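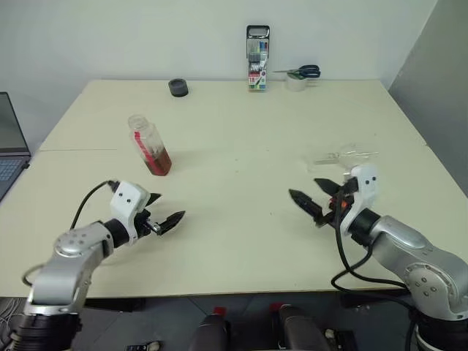
Workshop notebook, Mevbridge, Room 10
Saturday, August

Entry concerns the large cream table and its surface. Work began at 8:30 am.

The table is in two panels and the joint between them has been a matter of discussion for some weeks. The seam was checked this morning with the long straightedge at the left end, at the middle and at the right end. The wall-side panel sits very slightly proud at the left. It can be felt with a fingernail but does not catch a sheet of paper. No packing was added. Colleagues who write on the table should keep their paper to one side of the join.

The matte finish continues to be satisfactory under the ceiling lights. It does, however, hold marks from dark liquids. The clear bottle with the red marking, about half full of reddish-brown liquid, is to be kept capped while it stands on the table. If it must be opened, please carry it to the sink first. A ring left on the pale surface in July took the better part of an afternoon to lift, and the colour has not returned fully at that spot.

Cleaning trial. Two cloths were compared, one damp with plain water and one with the Loltus surface cleaner at a dilution of 50 mL to the bucket. Plain water was sufficient for dust and pencil. The cleaner was needed only for the old ring and left a faint sheen, which was rinsed off. Plain water is therefore adopted for daily use. The abrasive pad is not to be used on either panel.

Quotation received from Kopecký for a replacement nearer panel: $299, delivery extra. The colour match is not guaranteed. The recommendation is to defer until the Wisent job has been signed off, as the present panel is serviceable.

Items at the back of the table should be returned to the shelf at the end of each day. Labels should face forward. The centre of the table is to be left clear overnight.

Outstanding:
Recheck the seam at the left end after the heating is turned on.
Order cloths, same type as before.
Ask Kopecký whether the quoted finish is matte or satin.

Finished at 11:15 am.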